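# Equipment Planning for Hand-Held Gripper Work: Frequently Asked Questions

Issued by the Baltari Equipment Planning Office for departments preparing a purchase request. Last revised 2021-06-03.

## Before You Apply

**Who should read this page?**

Any department that intends to buy, replace or extend a hand-held gripper station. Requests for fixed robot arms are handled under a separate procedure and use a different form. Departments that need both should submit the gripper request first, as the arm request asks for its reference number.

**When are requests accepted?**

The main round closes at the end of February. Requests received after that are held for the next round unless they concern the replacement of failed equipment. A late replacement request must include the fault report.

**Is there a limit on the number of stations a department may request?**

A department may request up to 3 stations in one round. Larger plans should be spread over more than one budget year, with the full plan attached to the first request so that storage and floor space can be reviewed together.

**May we borrow a station before committing funds?**

Yes. The loan station in the Rutau building may be reserved for up to 20 working days. Borrowers supply their own work items and containers. Time on the loan station doesn't count toward operator training.

## What a Station Includes

**What is covered by the standard station budget line?**

The standard line covers one pair of hand-held grippers, their cables, the work table and the stands. It doesn't cover computers, network connections or furniture outside the work area. These belong on the general equipment form.

**Are work items included?**

No. Containers, baskets, shelving, boards and other items handled during a session are classed as consumables, even where they last for several years. Please enter them on line 7 of the form. Requests that place them under "Station" are returned for correction, and this is the most common cause of delay.

**Should we plan for two grippers or one?**

Plan for two. Most household and storage tasks submitted to this office call for one hand to steady or clear an item while the other moves it, and a single gripper can seldom be justified on cost. A department with a true one-handed task may request a single unit, with a short description of the task.

**How large should the table be?**

The table must hold the work items and still leave the operator room to bring both grippers in from the sides. Departments often measure the items alone and then find the table too small. We recommend setting the largest basket or shelf in place, opening both grippers fully, and marking the space they need before choosing a size.
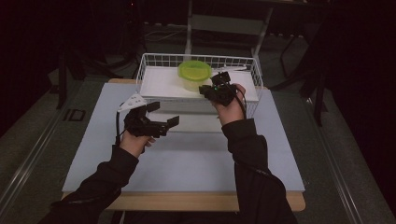
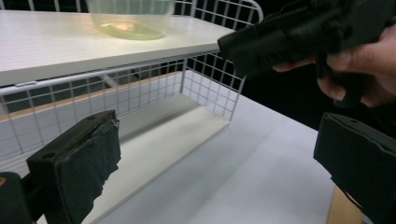

*Station work with hand-held grippers and white wire storage.*

Floor space should be measured in the same way. Allow for the stands, the operator's standing position and a clear path for anyone who resets the items between runs. A room that meets the table requirement may still be refused if the stands would block a door or a walkway.

**Do we need a protective surface for the table?**

It is advised for any task with liquids or sharp edges. A plain board is enough in most cases and may be entered as a consumable. Tables damaged for want of a cover are repaired at the department's expense.

**Are tasks with liquids permitted?**

Yes, in small amounts and in open or lidded containers that have been listed on the request. The department must name the liquid and state how spills will be handled. Please budget for spare containers and absorbent cloths. Cables must be kept clear of any surface where liquid is used.

## Costs After Purchase

**Which parts wear out first?**

In our experience, the pads on the gripper fingers. Foam pads tear along their edges with regular use, and wire items are harder on them than smooth ones. A finger with a worn pad should be entered in the station log and the pad replaced at the next scheduled check, or sooner if it no longer holds the work item securely.

**How many pads should we order?**

For a station in regular use, order pads for a full year with the station itself. The planning figure is 200 pads per station for departments working mainly with wire or metal goods. Departments working with cloth or soft packaging may order half that number. Unused pads can be transferred between departments through the Nautiyal storeroom.

**What should be set aside for cables?**

One spare cable for each gripper. Cables that run along the operator's arm bend many times in a session and should be checked at both ends. Please don't tape a damaged cable and return it to service.

**Is there a service contract?**

Baltari holds a joint contract with Stukinik for gripper repair. It covers labor and the gripper body, including the indicator light. It doesn't cover pads, cables or damage from liquids. Each station is added to the contract when it is delivered, and the charge appears on the department's account under code 292.

**Can we fit parts from another supplier?**

Pads, yes, provided that they match the shape of the finger. Parts that attach to the gripper body, including mounting plates, must be approved in writing before purchase. Fitting an unapproved part ends service coverage for that unit.

## Staffing and Room Use

**Should operator time be included in the request?**

Operator time is not paid from equipment funds, but the form asks for an estimate. Please include setup, resetting of items and cleaning as well as time spent holding the grippers. Requests that list handling time only will be sent back for a fuller estimate.

**Are there requirements for lighting or curtains?**

The work surface must be evenly lit. Dark curtains may be used to screen the area from the rest of the room and are requested on the room form. They must be hung clear of the stands and must not cover an exit sign.

**What happens to a station that is no longer needed?**

Notify this office in writing. The grippers are returned to Nautiyal for inspection and offered to departments on the waiting list. Work items remain with the department, which may keep them or dispose of them under its own rules.

**Where is the form kept?**

Printed copies are available at the Rutau front desk. Signed forms should be returned to the same desk, with the floor plan attached and the table size marked on it.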